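Dawber Grip Monitor
Finger-state software for wrist-camera grippers, by Orombridge 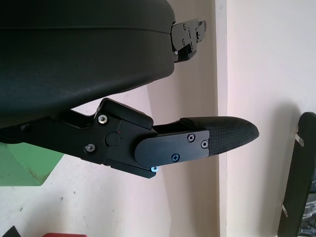 Software / Perception / Gripper tools

Dawber Grip Monitor reads the wrist camera stream and reports where the fingertip is relative to nearby surfaces. It runs as a single process next to the arm controller and needs no added sensors.

The finger plate, its screws and the crosshatched pad serve as the tracking reference. The housing and bracket are masked at setup so that fixed parts of the arm are never passed to the planner as obstacles. Wall edges, panels and other large flat surfaces go to the planner as keep-out planes.

Main functions
Fingertip pose in the camera frame, updated every 40 ms
Self-mask editor with saved masks per finger set
Keep-out planes with adjustable margin (default 10 mm)
Log replay with planner output overlaid on the video
Export to Wollano cell projects

Requirements
64-bit Linux, 8 GB of memory, one USB 3 port. A GPU is optional. The installer is 173 MB.

Known limits
Plain, pale walls give few features to track. In such cells, set the plane by hand in the mask editor – the automatic fit may drift. Masks must be redrawn after any change to the camera bracket or finger plates.

Licensing
Sold per arm, with updates included for the first year. The current release is 103. Masks saved in earlier releases open without conversion.

Integration questions: Jucélia Moura, Orombridge applications desk.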